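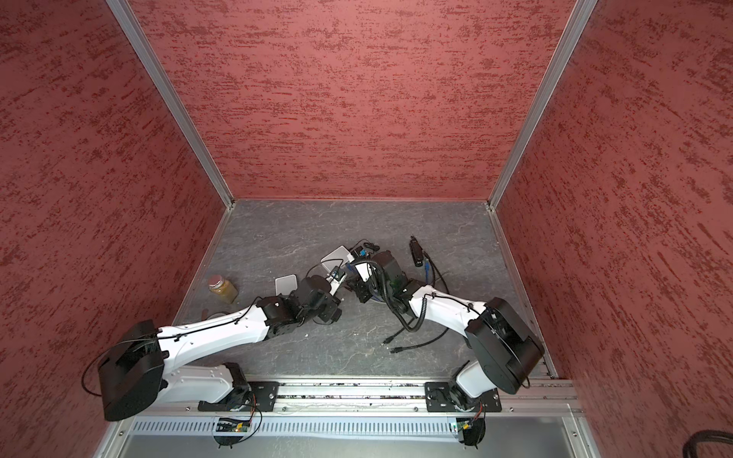
양팔 작업셀 키트 'Rurkari' 도입 검토 중간보고

작성일: 2021년 4월 14일
보고 대상: 설비투자 심의 담당
검토 품목: Rurkari 양팔 작업셀 키트(공급사 Jundley), 제어 소프트웨어 Veloso 포함

1. 보고 범위

본 보고는 지난 분기에 승인된 평가 예산의 집행 현황과 키트의 기술 검토 결과를 정리한 것이다. 최종 구매 여부는 5월 보고에서 다룬다. 이번 기간에는 설치, 원점 보정, 단일 팔 반복 동작, 양팔 협조 동작까지 진행하였다. 장시간 연속 운전과 소모품 수명 평가는 착수하지 않았다.

평가 과제명은 내부 문서상 'Roma'로 통일한다. 이전 회의록에 '양팔 셀 건'으로 표기된 항목은 모두 같은 과제이다.

2. 구성 및 설치 상태

팔 두 대는 전면 알루미늄 레일에 각각 검은색 장착판으로 고정되어 있다. 레일에 홈이 있어 장착판 위치를 좌우로 옮길 수 있으며, 현재 간격은 양쪽 그리퍼가 작업면 중앙에서 만나도록 맞춘 값이다. 작업면은 회색 바닥이고 세 면을 붉은색 질감 패널로 둘러쌌다. 좌우 패널은 바깥쪽으로 벌어진 형태이고, 모서리에는 알루미늄 프레임 기둥을 사용하였다.

레일 아래 통풍 슬롯이 있는 흰색 패널에는 팔마다 소형 회로기판이 하나씩 붙는다. 기판이 노출된 상태이므로 양산 라인에 적용할 경우 덮개를 별도로 제작해야 한다. 공급사에 덮개 옵션을 문의하였으나 표준 품목에는 없다는 답을 받았다.

설치에는 작업자 두 명이 투입되었다. 조립 설명서의 체결 순서가 실제 부품 구성과 맞지 않는 곳이 두 군데 있어 공급사에 정오표를 요청하였고, 수정본을 받아 작업을 마쳤다. 레일의 수평은 설치 후 한 차례 다시 잡았다.

3. 시험 항목과 결과

3.1 단일 팔 반복 동작
왼팔과 오른팔을 따로 구동하여 정해진 위치에서 평판형 시험물을 집어 옮기는 동작을 반복하였다. 합산 시행 횟수는 2,502회이다. 시행 중 파지 실패로 기록된 건은 28건이며, 그중 대부분이 오른팔에서 발생하였다. 오른쪽 그리퍼의 영점을 다시 잡은 뒤로는 발생 빈도가 줄었으나 재보정 이후의 시행 수가 적어 개선으로 판정하지는 않는다.

3.2 양팔 협조 동작
한쪽 그리퍼가 시험물을 누르고 다른 쪽이 가장자리를 집는 동작을 기본 과제로 삼았다. 시행 횟수는 507회이다. 두 그리퍼가 근접하는 구간에서 Veloso의 충돌 방지 정지가 예상보다 자주 작동하였다. 정지 임계값을 낮추면 작업은 이어지나 손목부 간 여유 거리가 줄어든다. 현재는 공급사 초기값을 유지하고 있으며, 임계값 조정은 공급사 입회하에만 실시한다.

3.3 병 취급
금속 뚜껑이 있는 유리병을 세워 둔 채 옆면을 잡는 동작을 예비 시험하였다. 그리퍼 안쪽 면이 유리에 대해 미끄러지는 경향이 있어 접촉면에 패드를 덧대는 방안을 검토 중이다. 정량 시험은 다음 기간으로 미룬다. 뚜껑을 여는 동작은 이번 평가 범위에 넣지 않았다.

4. 확인된 문제

가. 케이블 처리
위쪽 링크를 따라가는 케이블은 클립으로 고정할 수 있으나 그리퍼 쪽 케이블은 여유분이 아래로 늘어진다. 팔을 낮은 자세로 움직일 때 작업면에 놓인 물건에 닿을 우려가 있다. 키트에 포함된 클립만으로는 수량이 부족하여 추가 구매하였다. 비용은 소모품 항목으로 처리하였다.

나. 작업면 정리
시험물 외에 장치와 연결 케이블이 작업면 위에 함께 놓이는 경우가 있다. 협조 동작의 시행 조건을 동일하게 유지하려면 배치 기준이 필요하다. 기준안은 작성하였고 다음 기간 첫 시험부터 적용한다.

다. 레일 오염
레일 홈 주변에 부스러기가 쌓인다. 장착판을 옮길 때 홈에 끼면 고정이 불완전해질 수 있으므로 위치 변경 전 청소를 절차서에 추가하였다.

라. 문서 품질
Veloso의 오류 코드 목록에 설명이 빠진 항목이 있다. 통신 지연과 관절 과부하가 같은 코드로 표시되는 사례를 확인하였으며 로그를 첨부하여 공급사에 전달하였다. 회신은 아직 없다.

5. 예산 및 인력

평가 인력의 누적 투입은 166시간이다. 설치와 보정에 당초 계획보다 많은 시간이 들어갔고, 그만큼 연속 운전 시험의 착수가 늦어졌다. 장비 임차료는 계약 금액 그대로이며 추가 청구는 없다. 예비비는 클립과 체결 부품 구매에만 사용하였다.

기술 검토 책임은 Rutilio Serrano가 맡고 있으며, 시험 로그 원본도 동일인이 관리한다. 열람이 필요한 부서는 과제명으로 신청하면 된다.

6. 중간 의견

기구부의 강성과 장착 방식은 소형 부품 시험용으로 무리가 없다. 레일 장착 구조 덕분에 팔 간격 변경이 쉽고, 한쪽 팔만 분리하여 정비할 수 있다. 반면 배선과 기판의 보호 수준은 연구실용에 가깝다. 생산 현장 적용을 전제로 하면 덮개와 배선 덕트의 제작비를 총비용에 포함해야 한다.

소프트웨어는 단일 팔 제어에서는 안정적이었다. 양팔 동작에서는 정지 조건의 조정 폭과 오류 표시가 미흡하다. 이 두 항목이 해소되지 않으면 조건부 구매를 권고할 예정이다.

7. 다음 기간 계획

- 연속 운전 시험 착수, 모터 하우징 표면 온도 기록
- 그리퍼 접촉면 패드 두 종 비교
- 오른팔 재보정 후 파지 실패율 재산정
- 기판 덮개 견적 확보
- Veloso 수정판 수령 시 협조 동작 전 항목 재시험

심의 담당의 승인이 필요한 사항은 임차 기간 연장 한 건이다. 연장 신청서는 별도로 제출한다.

댓글 3개

설비2팀
3.1의 실패 건수는 재시도 후 성공한 것도 포함한 값인가요? 저희 쪽 집계 기준과 맞춰야 해서 문의드립니다.

R. Serrano
포함입니다. 첫 파지에서 놓치면 재시도 결과와 관계없이 실패로 기록했습니다.

구매지원
덮개 견적은 외주 가공 기준으로 받아 주세요. 임차 연장 건은 신청서 접수 후 회신드리겠습니다.

이 사이트는 로그인 상태 유지와 접속 통계를 위해 쿠키를 사용합니다. 계속 이용하시면 쿠키 사용에 동의한 것으로 간주합니다. [동의] [설정 변경]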